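Towel folding tips from the robot folks – what's worth stealing for the laundry room

Wednesday, by the Bench & Basin desk

Been reading up on how people teach machines to fold towels. Sounds dull, it isn't. The method: a person does the chore with hand-held gripper fingers, over and over, and the recordings train the robot. No programming of each move. Flondmont lab wrote theirs up in July, 2,590 folds recorded, all terry.
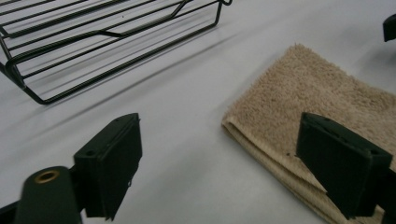
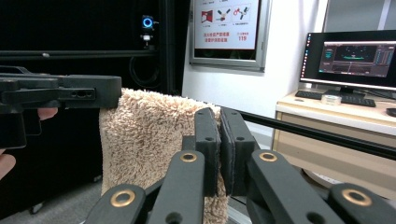
Tan terry both times, first one folded on the white tabletop.

Main result, short version – more recordings helped less than tidier ones. They threw out every fold with a fumbled grab in it, kept 639, trained again. The smaller set did better. Thick towels especially.

So, what carries over to us with ordinary hands:

Grab the hem. Pile slips and bunches, the woven border holds. The robot missed most when it went for the fluffy middle.

Let it hang first. Hold the top edge, let the weight pull the folds out, then lay it down. Saves smoothing afterwards. A quick snap works too if you have the room.

Clear table, plain color. Good for the machine becuase it finds the edge faster. Good for you with tan or white towels too, put a dark sheet under the white ones.

Same fold every time. The lab mixed halves and thirds in one early batch and the robot dithered between them. Kids do this also. Pick one, stick to it.

Slow on the last fold. That's where the layers slide. Pinch all of them at the corner, then turn.

Don't bother copying: the two finger pinch for everything. Fine for lifting, useless for flattening. Use your whole forearm, done.

Caveat – the lab only tried 50 towels, no fitted sheets. Bromirberg group is meant to be doing sheets next. Will beleive it when I see it.

Reader comments

dryer_lint: hem trick works on bath mats too. thirds forever

Pat in the basement: Did they wash them between rounds? New terry is much slipperier than old.

mossyporch: Tried the dark sheet thing, much easier on my eyes.

Related
Guvitz drying rack, 2 months in
Getting the stiffness out of line-dried towels
Chareonsuk shelf liners, cut to fit
Fitted sheets, one more try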